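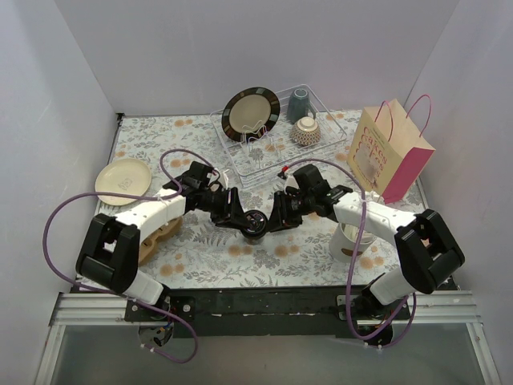

Orora Transfer Pathways Notes

README for release 2

Contents

This release holds written responses from students who began at a two-year college and moved to a four-year program, along with the coding sheets used to sort them by theme. There are 1,301 responses. Each one answers a single open prompt about how the student chose a school and what the first term after the move was like.

The notes were gathered by the student advising office at Citness College and put into a common layout by Yesenia Maldonado and Yaroslav Kushnir. Ronja Sjögren wrote the theme codes. Questions about the codes should go to her first.

Files

responses.csv has one row per response.
codes.csv has one row per code applied to a response, so a response can show up many times or not at all.
codebook.txt gives the meaning of every code, with notes on borderline cases.
changes.txt lists edits made after release 1.

All files are UTF-8 with Unix line endings. Excel will sometimes garble the accents in place names if you double-click responses.csv. Use the import dialogue and set the encoding by hand.

Columns in responses.csv

resp_id: text, unique. Do not sort on it and expect date order. The ids were shuffled before release.
program: the program the student moved into, as the student wrote it. "Nursing", "nursing" and "BScN" are all present and have been left alone.
program_group: one of 11 groups assigned by us. Use this one for tables.
term: fall, winter or spring. The year has been removed.
credits_moved: whole number, blank if the student didn't say.
text: the response itself.

Columns in codes.csv

resp_id: matches responses.csv.
code: short label from the codebook.
coder: a or b.

Coding

Every response was read by two coders working apart. Where they disagreed, both rows were kept. If you need one answer per response, filter to coder a, or merge the two and say which you did when you write it up. The COST and AID codes overlap more than we would like. Evaristo Rosales went back over the AID rows for this release and moved the ones dealing only with rent or groceries to COST.

Removed material

Names of students, instructors and home towns were replaced with tags such as [NAME] and [TOWN]. Names of colleges were kept where the student was only listing schools they had applied to. Responses from anyone who withdrew permission are gone from this release, so please delete your copy of release 1.

Known problems

Several responses were typed on phones and stop in the middle of a sentence. They are complete as received.

Blank credits_moved does not mean zero. Release 1 got this wrong and filled the blanks with 0.

Students in the trades are thinly covered. The prompt went out through the Bustus advising portal, and apprentices at the Lumbantobing campus use a different sign-in. Don't use the program_group counts as a measure of enrolment.

Responses written in French have no English version here. They were coded from the original by coder b only, which is an exception to the two-reader rule above. They can be found by filtering for resp_id values that start with F.

Use

Free for research and teaching. Short quotations are fine with the resp_id given. Please don't try to work out who wrote a response, and don't post the full text column on a public site.

Corrections

Send the resp_id, the column and the value you think is right to Aurelio Pacheco at the advising office. Fixes go into changes.txt and are held for the next release. The portal is down for maintenance on Sunday mornings, so the download link won't work then.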